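Handheld Gripper Pair: Notes From the Barnside Open Day
Product page | Demo units | Updated 19 Jan 2023

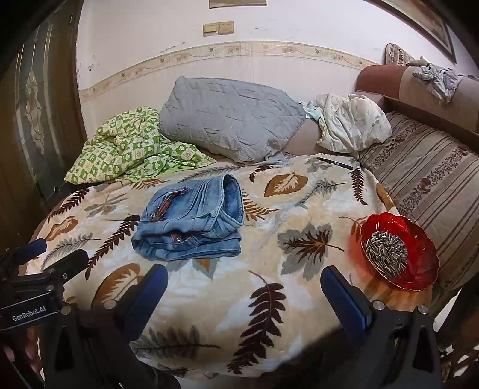 Darlene Kowalczyk

I went over to the Barnside open day in Grutevville mostly for the coffee and came home wanting a pair of these grippers on my own bench, so I'm writing up the demo for anyone thinking of ordering.

You work them as a pair, one in each hand, and you do the chore yourself while they record. The folding station was the busy one. It had a leaf-print plush blanket for a work surface, with a pair of light blue jeans folded up thick on it, and I loved that they'd picked denim! Jeans are a pain. All those layers, a metal button, a waistband that won't lie flat (mine never do either). If a gripper can get hold of one layer of a folded pair and leave the next one alone, I'm interested.

I got two turns. On the first I squeezed way too hard and dragged the whole stack. On the second I went in with the jaws wide open, came down slowly and let the blue fingertip pads do the holding, and it felt a lot more like using my own fingers. The pads are the part I'd look at before you buy. Ask to try them on something slippery as well as something thick.

There was also a red scalloped bowl of striped sunflower seeds, and I had a go at picking up a single seed. Hard! I got one, dropped it, got it again. A slim black pen was much easier, once I stopped coming at it from the end.

What you get in the GenRobot.AI kit: 4 spare fingertip pads, 2 wrist straps, a charging lead and a soft case. The Orlandini stand is sold separately, and I'd skip it unless you're short on shelf space. The kit is 3,321 with everything in it, and the pads on their own are 252 a set, which made me gulp a little, but the ones on the demo pair had been through a whole day of visitors and still gripped fine for me.

Things I'd change: the strap rubs if you have small wrists, and I'd like the squeeze to be a touch lighter for long sessions. My hands were tired after the jeans.

Barnside is running the demo again in May, same tables, and you can bring your own laundry if you want to test on it. I'm bringing a fitted sheet. To hold a kit until then, leave your name at the Barnside front desk or use the order form on this page.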